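Group report, 2018-02-26
Gheorghița Costache, Luminița Chiriac

## Returned clothing at the Skunell warehouse

Our course asked each pair to pick a local company and follow one kind of waste through it. We picked Skunell, which sells clothes online, and looked at what happens to the items customers send back.

### What we did

We visited the warehouse on Vasiliu Street on 2 afternoons and sat at the returns desk with a notebook. The shift lead let us copy the reason codes from the return slips, with names and addresses removed. We ended up with 713 slips. Slips with no code were left out before we got to that number.

We also talked to Oltton, the firm that buys the clothes Skunell does not want to sell again.

### What we found

Wrong size was the most common reason by far. "Changed my mind" came next. Damage was rare, and most of the damaged items were knitwear with pulled threads.

Most returns go back on sale after a quick check, folding and a new bag. The old bag is thrown out even when it is clean. We had expected the clothes to be the main waste, but on both visits the bags filled the trash carts faster than anything else did.

Items that fail the check wait for Oltton. Of the slips we copied, 19 were marked for this route. Oltton sorts by fabric and sells cotton as cleaning rags. Mixed fabrics are harder to place — they had no steady buyer for them when we asked.

### Packing and bins

Skunell ships in bags from Clatum, which come in two sizes. A single T-shirt often goes out in the large size when the small ones run low. We could not get purchase records for the bags, so we can't say how often this happens over a whole year.

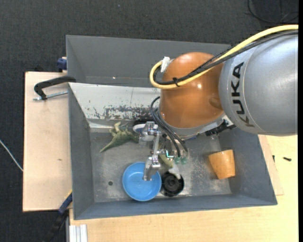
*Fig. 1. Gray bin with KUKA robot arm.*

### Problems with the data

The reason codes are chosen by customers, and some probably pick the first one on the list. Winter coats were also coming back during our visits, so the mix would look different in April.

### Suggestions

- Reuse clean bags for items going back on the shelf.
- Put measurements in inches next to each size on the website.
- Add a "fabric" line to the slip so Oltton can sort faster.

The shift lead liked the first idea but said the bags tear at the seal when opened. We did not have time to test this.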